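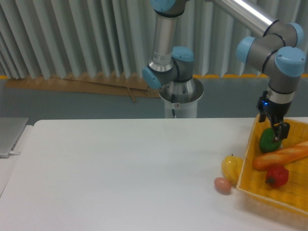
The gripper over the produce basket, with a green bell pepper at the fingertips.

Zaltach G2 two-finger gripper kit: bench review
By Tiina Turunen, 9/21/22

Zaltach sells the G2 as a bolt-on kit for small six-axis arms. It ships with the gripper body, an adapter plate, one cable, two sets of finger pads and a license for Brurnia, the company's grasp-setup software. The review unit was a production kit with firmware as shipped.

Installation

The adapter plate fit our wrist flange without shims. Four screws hold it, and the manual gives a torque value for three of them. I used the same value on the fourth. The cable is long enough to follow the arm with slack at the elbow, but the connector exits sideways and needs a tie wrap if the last joint is going to turn far. Time from opening the carton to first close command was 53 minutes, most of it spent on the network settings.

Software

Brurnia runs in a browser. Each object gets a profile with opening width, closing force and approach height. Profiles can be copied but not sorted, a nuisance once the list runs past one screen. Force is entered as a percentage of maximum, and the manual does not say what the maximum is in newtons. Chun-yin Lau wrote a short script to load profiles from a spreadsheet, and we stopped using the built-in editor after that.

Grasp tests

We ran 200 picks on groceries: bell peppers, a baguette and eggs, starting from the table or from a mesh basket. A pick counted if the object was lifted, held for 20 seconds and set down unmarked.

Peppers were the strongest category. The soft pads conform well to the lobes, and misses came mainly from approaching too close to the basket wall, where the finger housing touches the rim before the pads reach the object. The baguette was held securely at any point near its middle. Picked near one end, it rotated in the pads, and the standard pads are too narrow to prevent that.

Eggs need the lowest force setting and the soft pads. One step up in force cracked two shells. The adjustment is coarse at the bottom of the range — it moves in steps of five percent — and finer control there would do more for this product than extra speed.

Compared with the Jolter

The Jolter we tested in February opens wider and closes faster. Its pads wore through after 107 cycles on the same bread, and replacing them meant removing the fingers. G2 pads slide off by hand. The G2 is also quieter, though both are tolerable on a bench.

Verdict

Recommended for lab and light packing work with mixed, firm produce. Buyers handling eggs or soft fruit should ask for a trial unit first. The wide pads are sold separately and should be in the box.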